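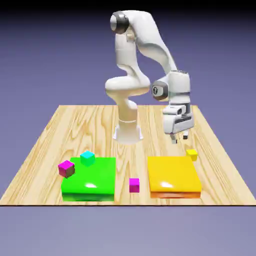

Our department is preparing a capital request for one tabletop robotic arm, to be used in an introductory sorting course at the Talukder campus. The course has been drafted in simulation, and the request must be submitted in February. The simulated station has a single white arm mounted toward the back of a wooden tabletop, a green platform and a yellow platform in front of it, and small colored cubes to be sorted. The arm and its gripper are covered by a quotation from Jernunard. The quotation does not cover the table, the platforms or the cubes, and our finance office has asked whether these belong in the same request. We would also like to know what should be set aside for replacement fingertips. Enrollment is expected to be 32 students per term. Guidance from institutions that have completed a similar purchase would be appreciated.
Posted by Afroza Miah

Achilleas Kalogeropoulos
Our institution placed the arm, gripper, controller, table and mounting plate in one capital request. Platforms and cubes were charged to the teaching supplies account, as they are inexpensive and are replaced often. I would recommend the same division, subject to your own threshold for capital items.
Please confirm the following with the supplier before the request is signed:
- whether the gripper is priced separately from the arm
- whether delivery and installation are included
- the length of the warranty, and whether student use affects it
- the price of spare fingertips and the usual wait for them
We ordered 3 spare sets of fingertips in the first year and used two. The table should be specified with care. A simulated tabletop does not flex, and our first table did. The replacement had to come out of the following year's budget.
With 32 students and one arm, the timetable will also require attention. We book groups of four and allow 65 minutes per group, including setup. If that cannot be accommodated, a second arm should be raised in the present request.

Grivance
Cubes can be cut from scrap. Ours cost nothing.

Vidier Purchasing Desk
We agree with the division described by Mr. Kalogeropoulos. Our office allows $200 per term for platforms, cubes and other small items. Any safety barrier should be listed on its own line, with the risk assessment attached. Requests received without the assessment are returned to the department.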